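Week 4 notes: what we mean when we say a network "learns"

Hello again, everyone. A few of you asked after class whether you could have last week's discussion written down, and I started doing that and then kept going, so what you have is partly a record of what we said and partly what I wish I'd said. Read it with a pencil. Muchen Hao will have printed copies at the help desk if you'd like paper (I always do).

## Where we left off

We had a single artificial unit on the board. It takes in some numbers, multiplies each one by a weight, adds them up, and passes the total through a simple function that decides how strongly the unit should respond. It's a very modest little thing, and I think some of you were disappointed by how modest it was! Please hang on to that feeling, though, since a large network is made of a great many of these and hardly anything else.

The word people trip over is *weight*. A weight is only a number that says how much one input counts. If you're deciding whether to bring an umbrella, the color of the sky probably has a big weight and the day of the week has a weight close to zero. Learning, for our purposes, means changing those numbers.

## How the numbers get changed

1. Show the network a case where we already know the right answer.
2. Let it guess.
3. Measure how wrong the guess was. This measurement is called the **loss**.
4. Nudge every weight a tiny bit in the direction that would have made the loss smaller.
5. Do it again, with another case, for a very long time.

Step 4 is where the calculus lives. You don't need the calculus for this course, but you do need the picture of somebody walking downhill in thick fog, feeling with one foot for the slope. They can't see the valley. They can tell which way is down from where they're standing, and they take a small step. If the steps are too big they'll stride right over the valley and up the other side, and if the steps are too small they'll still be out there at suppertime.

Xiaoqing Dong asked a lovely question about this: how does the walker know it's the lowest valley and not just a dip in the hillside? The walker doesn't. In practice, big networks often settle somewhere good enough, and the reasons for that are still argued over.

## The Mulder exercise

Our practice set, which I've been calling Mulder after the old binder it came in, has 184 short messages, each marked "complaint" or "not a complaint." We hold back 31 of them and never let the network see those during training. Why be so strict? Because a network with enough weights can simply memorize what it's shown, like a student who learns the answer key by heart and then falls apart when the questions are put in a different order. The held-back messages are how we catch it. This failure is called **overfitting**, and you'll meet it in every reading from here to April.

When you run the exercise, write down two numbers after each pass: the loss on the training messages and the loss on the held-back ones. At first they should both fall. Watch for the point where the first keeps falling and the second begins to climb.

## Does it work like a brain?

Well, the vocabulary was borrowed from biology, and some of the early inspiration too. But a real neuron is a living cell with chemistry and timing, and our unit is a bit of arithmetic. I'd treat the comparison the way I treat a family resemblance. It may tell you something about where a person came from, and it won't tell you what they'll do on Tuesday.

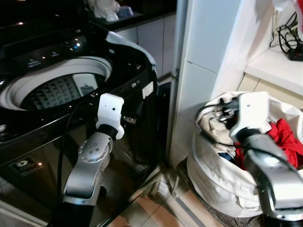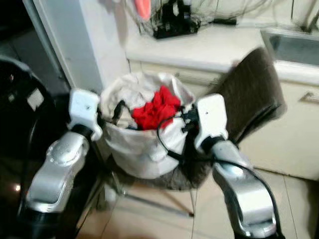

A related muddle is the idea that a network which does one task well must understand it. Our complaint sorter may do nicely because unhappy people tend to write "still" and "again" a lot. Give it a cheerful note that says "I'm still so pleased, I'll order again" and see what happens. I'd love for each of you to invent a few messages like that and bring them along, the sneakier the better.

## For next time

- Finish the Mulder exercise and keep your two columns of losses.
- Bring your sneaky messages, on paper or otherwise.
- Read the first half of the chapter on layers. Skip the boxed proofs unless you enjoy that sort of thing.
- Write a paragraph, in your own words, on why we can't test a network with the same messages we trained it on.

If your loss refuses to budge at all, check the step size before you check anything else. If that doesn't fix it, come and find me or Muchen, and bring the printout with you.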